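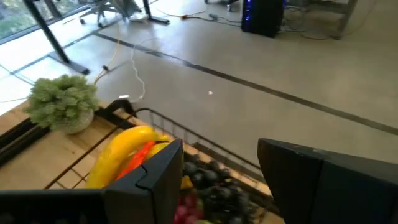 Fruit in the wire basket: banana, red chili pepper, dark and red grapes.

Pakance Produce Set - README

Release date: June 6, 2021
Maintained at: Sellthorpe
Location code: STRICKLAND

Summary

Pakance is a picture collection of artificial fruit and vegetables on a tabletop, with a wire basket as the main container. It covers produce inside the basket, produce outside it, and mixed arrangements in which the basket is partly filled. The release holds 3034 pictures grouped into 72 arrangements. Of these pictures, 567 are set aside for testing and should not be used for tuning.

Contents

arrangements/ - one folder per arrangement, pictures in capture order
labels/ - item names per picture, plain text, one item per line
splits/ - train and test lists
notes/ - free-form remarks on single arrangements, not complete

Items

The item list uses everyday names. Color is part of the name only where two items would otherwise share one.

banana
grapes, dark purple
grapes, red
grapes, pale green
chili pepper, red
pepper, red
eggplant
green vegetable, long
lemon
orange
leaves, green

Several items exist in more than one copy. Copies are not told apart in the labels, so two bananas in the same picture give two identical lines. The long green vegetable was listed as "cucumber" in the draft labels. The name was changed after readers of the draft disagreed about it, and old scripts that search for "cucumber" will return nothing.

Setting

The table has a light wooden top. The basket is black wire. In arrangements of the "mat" type it stands on a round dark gray mat, and the remaining produce lies outside the mat on any side. A basket that covers only part of the mat is still labeled as on the mat. 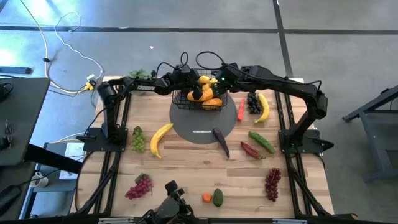 Mat type. Yellow and orange fruit in the basket, grapes, bananas, eggplant and peppers around the mat.

Labeling rules

1. An item is "in" if any part of it is below the basket rim and it is held by the basket.
2. An item leaning on the outside of the basket is "out".
3. Items hidden by more than half are labeled "partial". If the type cannot be read from what shows, use "unknown" and do not guess from neighboring pictures.
4. A bunch of grapes is one item, whatever its size.
5. Plants and other objects that are not part of the set are ignored.

Rule 3 matters most for yellow items. A banana end, a lemon and a yellow pepper can look the same between other pieces, and the first labeling pass was too confident here. All yellow labels were redone for this release.

Known issues

- Glossy surfaces produce highlights that hide edges, mainly on the bananas.
- Dark purple grapes against the black wire have low contrast. Outlines drawn there are less exact than elsewhere.
- The notes folder uses both "bunch" and "cluster" for grapes. They mean the same thing.

Loading

The Flulolano reader opens the folders without conversion. The default batch is 500 pictures; lower it on machines with little memory. Label files are UTF-8 with no header line.

Changes planned for August

- Outlines for pale green grapes
- One spelling of "chili" throughout the notes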